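4. Findings

4.1 Who Still Writes Things Down

We went into the study expecting the paper desk calendar to be on its way out, and we had drafted a rather moving paragraph to that effect. It has been cut. Across the two workplaces, the Fundley insurance office in Sultden and the Goicoechea shipping agency one town over, more employees kept a paper calendar within reach than kept a working stapler. All of them also had the shared electronic calendar, which both firms required them to use and which both firms described to us as "the only calendar."

Participants lent us their calendars at the end of the study year, some with visible reluctance, and we copied out everything written on them. This produced 1,266 entries. An entry was any mark that a coder could read as referring to a day, including arrows, underlining and a small drawing of a fish that recurred on Fridays in one set of pages. Myroslav Kobzar and Marta Zakharchenko coded the entries separately and then met to argue. The fish was settled on the third meeting (it was lunch).

Only a minority of entries also appeared in the electronic calendar. We had assumed that paper served as a backup copy, the way a spare key does, but the two records turned out to hold different kinds of things. Meetings called by other people went into the electronic calendar and mostly stayed there. Paper held the days on which something was owed, feared or looked forward to: a tax payment, a dental appointment, a sister's flight, the end of a probation period written as a single letter with a box drawn tightly around it.
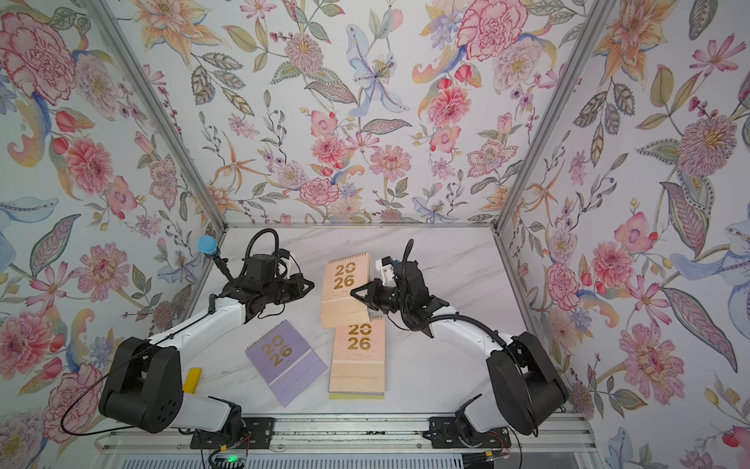

4.2 The Calendar as Furniture

Earlier work has treated the desk calendar as a reading device, something a person consults and then puts out of mind. Ichikawa's study of bank clerks is the exception, and we owe it a good deal. Akihiko Ichikawa observed that clerks looked toward their calendars far more often than they looked anything up, and proposed that the object gives the eye somewhere respectable to rest. Our interviews support this, although our participants put it less kindly. Arsen Semeniuk, who handles claims at Fundley, told us he turns to his calendar "whenever the phone call is going to be long."

Position on the desk mattered more than we had planned for. Calendars placed beside the phone collected names and amounts. Calendars placed beyond the monitor, where reaching them meant leaning, collected almost nothing after March, and several were still showing March when we borrowed them in the fall. Their owners did not regard these as abandoned. One described hers as "in use, just slow."

The folding stand deserves a word, if only for the sake of completeness. A calendar that stands up is half billboard, and people passing by read it. Participants knew this and wrote accordingly. Anything private was abbreviated, put on the back of the page, or written so small that the writer later needed help with it. In group interviews we asked people to read out one of their own entries from the spring, and a fair number could not. They were, without exception, confident that it had been important.

Color was used with great seriousness for short periods. A typical system began in January with a key on the inside cover and separate pens for clients, family and money. By the end of February the pens had wandered off and everything was in whatever was nearest. We coded color faithfully for the full year anyway, at a cost of many afternoons, and can report that after the second month it tells us which pen was nearest.
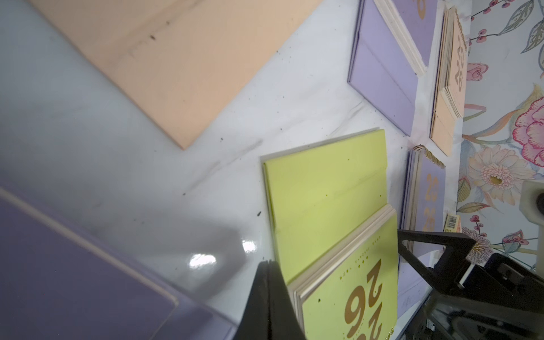 Crossing off was another matter. Participants who crossed off finished days did so all year with very little slippage, including people who wrote nothing else on the page at all. For this group the calendar held no plans and no reminders. It was a tally, and they were attached to it. When we asked what the crosses were for, the most common answer was a pause, followed by some version of "so I know where I am." All of them were wearing watches or had a phone on the desk that displayed the date in large type.

4.3 Gifts, Leftovers and the Year That Is Not Over

Hardly anyone had bought the calendar in front of them. They arrived each winter from suppliers, and the printing firm Skameck alone had sent over 300 to the shipping agency, which at the time of delivery employed 100 people. The surplus was stacked on a shelf by the kitchen, where it formed a small economy. Staff took second and third copies home. Some went to children for drawing. One was propping up a window when Lesia Kravchuk made her first site visit, and it was there on her last.

Free supply had an effect on loyalty that we did not anticipate. Because the calendars cost nothing, participants swapped freely in January, trying one for its page size and another for its paper, and then by some point in early spring became unwilling to change at all. A request to trade a used calendar for an identical blank one, which we made as part of the exit interview, was refused by nearly everyone who had written more than a handful of entries. Even those with empty pages hesitated. We had budgeted the trade at 3 minutes per person and ran over every time.
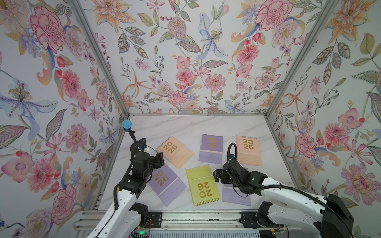 Figure 1. Spiral-bound desk calendars on a white marble tabletop, floral wallpaper behind.

The refusals do not fit well with an account in which a calendar is only a place to store appointments. By December almost everything stored there has expired. What participants seemed to be keeping was a record in their own hand that the year had taken place, and several had a drawer of earlier ones. Kobzar asked a bookkeeper at Goicoechea when she had last opened the drawer. She said she opened it every winter, to put the next one in.

4.4 Limits of the Findings

Both workplaces were offices with assigned desks, and we would expect less writing where people sit somewhere different each morning and have to carry their furniture with them. Our participants also knew that we would be reading their pages. Entries became noticeably neater in the week after each site visit, and one calendar contains the note "researchers, be nice" on a day when we were not scheduled to come. It was coded as a reminder.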